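Handotar Counter Cell Set-Up Guide
Section 3: Before You Order

Read this section before you sign a quote. Most of the money wasted on a counter cell is gone by the time the crates show up.

3.1 Check the quote

1. Find the line for the arm. Set it aside. It is the number everyone argues about and the one least likely to surprise you.
2. Find the lines for the gripper, fingers, mount, cables and controller. If any are missing, ask for them in writing. "Included" with no part number does not count.
3. Look for a line called integration. If it reads $1,320 flat, ask how many site visits that buys. The Clirkska package buys one.
4. Add 30 percent for spares and rework. Sales will tell you 10 is enough. Budget 30 anyway.

NOTE: The Hellar service plan starts on the ship date. If your room won't be ready, delay the shipment.

3.2 Check the site

1. Measure the counter with everything left on it. A cleared counter makes any arm look like a good fit.
2. Measure the height under the upper cabinets, then again under any light fixture mounted there. Use the smaller number.
3. Trace the cable path with the arm at full reach. Allow slack for the wrist to turn.
4. List the objects you expect the arm to handle. Put cloth on its own line and ask for a trial using your own towels.

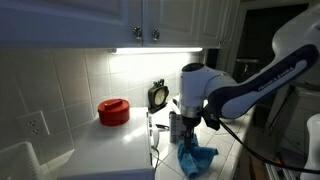
Figure 3-1. Gripper on a towel at a tiled kitchen counter. Note the cable at the wrist and the items sharing the work area.

CAUTION: Do not accept a demo on rigid blocks as proof that the cell can handle fabric. Ask to see failed attempts along with the good ones.

3.3 Hold the last payment

Keep 10 percent back until the Kwon acceptance sheet is signed at your site. A sheet signed at the vendor's shop covers the vendor's counter only.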